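Household Management, Unit 5: Drying a Dark Load
Instructor: Hazel Pettigrew
Bollbridge Adult Learning

Read this before the practical. The washing unit covered sorting by color, and the same sorting carries over to the dryer. Dark clothes show lint more than anything else, so they are dried as a load of their own and never with towels.

Before loading, clean the lint filter. On a front-loading dryer it usually sits in the lower rim of the door opening. Look for a sticker near the opening, as many makers print a small diagram there. Lift the filter out, wipe off the lint with your fingers, and push it back until it is seated. Do not run the machine without it.

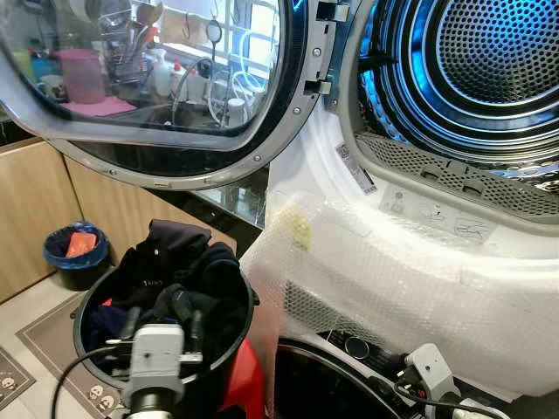

Shake each garment out before it goes in. Turn printed shirts inside out, close zippers, and check pockets for tissues. Fill the drum loosely. A packed drum takes longer and leaves creases that have to be ironed.

Choose the setting by the care label on the most delicate item in the load. For mixed black and navy cotton, medium heat is enough. Take out anything with elastic early and hang it.

For the practical, work in pairs. Write down the setting you used, the time the load went in, and the time it came out. Hand your sheet to Maxine Stubbs before you leave. The practical is marked out of 100, and 70 is a pass.

Reading for next time: the handout on folding and storage.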